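Covers Night: what I learned from 45 songs by other people
Media Studies project report, Triltdale College

I picked cover songs because I love them, and because my whole share house argues about them constantly. My question was simple enough: do fans like a cover more when the original artist praises it in public?

I followed 45 covers over one term and read 336 fan comments (my eyes still hurt!). Most were pop, 11 were country versions, and three were by the local band Trenitz, who do a gorgeous slow take on Pasuteo's single "Kostiuk".

What I found
Praise from the original artist made the comments kinder — even from people who'd been grumbling the day before. The country ones were the exception, and their fans didn't seem fussed either way. I'd colour-coded everything by mood, which made the patterns much easier to spot.

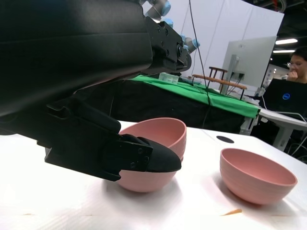
Pink bowls, and a pink plate in the second one. 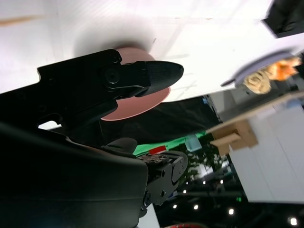
What I'd change
I'd start reading comments earlier in the term, and I'd add live covers as their own group.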